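Eraston Parish Updates Residents on Pump Station and Levee Work
Jun 20, 2024

The Eraston Drainage District has completed inspection of the floodwall along the Pagano Canal and will begin repairs at 12 locations next month, the district office announced.

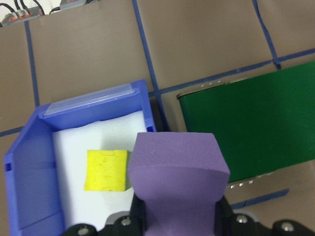
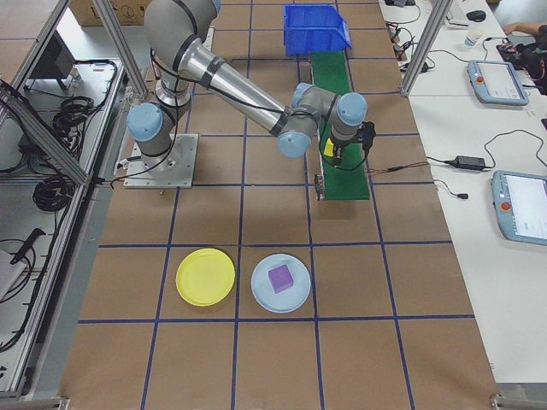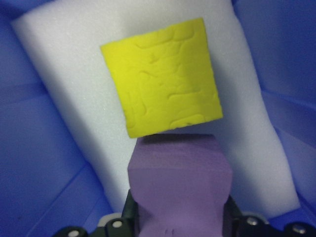
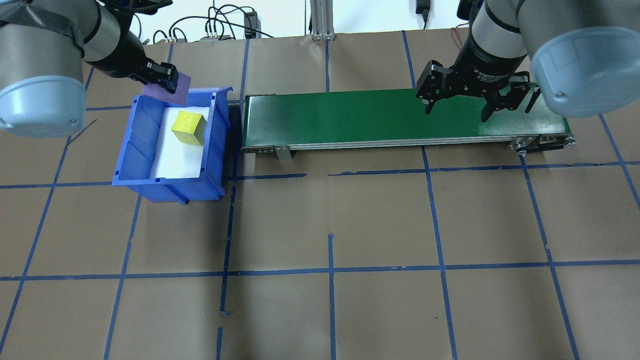

The inspection covered 202 wall panels between the Durnex Bridge and the canal mouth. Most were found to be in sound condition. At the 12 repair sites, the joint seals between panels have worn and will be replaced by Coment, the contractor selected by the district in January.

Work will also be carried out at the Pagano pump station, where two older pumps -- both in service before the present floodwall was built -- are to be rebuilt one at a time. The remaining pumps will stay available during the work.

Some 200 households on the east bank will receive written notice of temporary street closures. Parking will not be allowed within 25 feet of the wall while crews are present. The canal path will remain open on the west bank.

Repair drawings and the full inspection report may be viewed at the district office during regular business hours. Written comments will be accepted until the work begins.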